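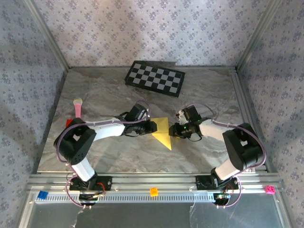 Idbridge, January

Section 4. Two-arm cell: mounting, cabling and first alignment

This section covers the mechanical set-up of the left and right arms on the front rail, the cable runs, and the first alignment check with the checkerboard and the wedge. It assumes that the enclosure has been assembled as in Section 2 and that both controller boards have been flashed as in Section 3. Part names follow the Olley parts list. Where the shared workshop build differs from a home build, the difference is given in a note.

4.1 Before you start

You need the following on the bench:

Both arms, with grippers fitted
Base clamps and clamp screws
3 mm hex key
Arm cables, left and right
Checkerboard with black border
Yellow triangular block (the wedge)
Masking tape and a soft pencil

CAUTION: Disconnect the power supply at the wall before clamping or unclamping an arm. The joints have no brakes. An arm that is holding a pose will drop when power is removed, so support the forearm with one hand and lower it to the table first.

4.2 Clamping the bases

1. Check that the front rail is square to the tabletop and that its end screws are tight. If the rail moves at all under hand pressure, go back to step 2.9.

2. Clear the slotted channels of swarf and dust. A single chip under a base will tilt the arm enough to fail the check in 4.5.

3. Set the left base on the rail with its cable outlet facing the front. Fit the clamp and turn the screws until they just touch.

4. Slide the base to the pencil mark made in Section 2. Tighten the screws alternately, a half turn each, until the base no longer shifts.

5. Repeat steps 3 and 4 for the right base. The clear distance between the inner faces of the two bases is 56 cm.

6. Move each arm by hand through its full shoulder swing. The elbow housing must clear the side wall at every point. If it touches, move the base inward and note the new distance in the build log.

Note: The toy bricks on the rail are zone markers – blue for left, orange for center, pink for right. They are not fixed. Put them back after cleaning, as the job sheets refer to zones by color.

Note: Truvus clamps and Hafþórsson clamps have different screw lengths. Do not mix them on one base. The longer screw bottoms out in the channel and feels tight while the base is still free to creep.

4.3 Controller boards

1. Hang each board below its own base, on the front side. Use both standoffs.

2. Confirm that no solder joint can touch the perforated strip or the rail. Leave a gap of at least 7 mm.

3. Label each board L or R on the side that faces the operator. The boards are identical and will accept either arm, but the calibration values stored on them will not be correct if they are swapped.

CAUTION: Keep tools and loose screws off the metal plate in front of the cell while the boards are live. Leave the clear plastic sheet in place on the plate.

4.4 Cable runs

1. Start at the gripper and work back toward the base. Seat the gripper connector first and press until the latch clicks.

2. Lay the cable along the forearm. Take it over the elbow housing in a loose loop. The loop has to be long enough for the elbow to fold completely without pulling on either connector.

3. Bring the cable down the upper arm to the base and across to the board.

4. Fold and extend the elbow by hand ten times. Watch the cable at both ends of the travel. If it snags on the housing, shorten the loop by one finger width and repeat.

5. Fix the cable with the supplied clips. Do not use zip ties on the elbow. They cut into the jacket within a few weeks of normal running.

6. Connect the power supply. The indicator on each gripper blinks during start-up and then shows steady green. If it keeps blinking, the gripper connector is not fully seated.

Note: The vent holes in the elbow housing must stay open. A cable passing over them is acceptable. Tape is not.

4.5 First alignment check

1. Place the checkerboard flat near the back of the table. It does not need to be parallel to the rail, and a small rotation gives the solver a better starting point than a perfectly square board. It must not rock.

2. Run the board detection routine from the controller menu. Leave the checkerboard where it is until the routine reports a result. If detection fails, change the lighting before you change anything else. Glare on the dark squares is the usual fault.

3. Place the wedge in the middle of the table with its point toward the front rail.

4. Select ALIGN PAIR. Both arms move in at low speed and stop with the grippers facing each other across the wedge.

5. Check the gap between each gripper and the wedge. The two gaps should match by eye. If one is clearly wider, run the joint zero procedure (Section 3.6) on that arm and repeat from step 2.

6. Select CLOSE, SLOW. Both grippers should meet the wedge without rotating it. A wedge that turns toward the left means the right arm is arriving first, and the reverse.

7. Repeat step 6 until you have 40 closes in the log. The pair passes if the wedge has turned on no more than 3 of them.

CAUTION: Keep hands out of the enclosure from step 4 onward. The low speed setting limits speed only – it does not limit force.

4.6 Notes from the workshop build

The marble-patterned top was kept from the earlier single-arm cell. It causes no trouble with the checkerboard, but a light gray part can be lost against it. Use strongly colored parts for the first tests.

The patterned wallpaper on the side and back walls can produce false corners if the detection area is set too wide. Crop the area to the tabletop.

Small parts tend to migrate behind the left elbow, where the housing hides them from the operator. Look there before reporting a missing part.

Corrections to this section go to Nadège Roussel, with the step number and the clamp type used. Recheck the base screws after the first Saturday session and again whenever an arm has been removed.

Continue with Section 5, Teaching a two-handed pick.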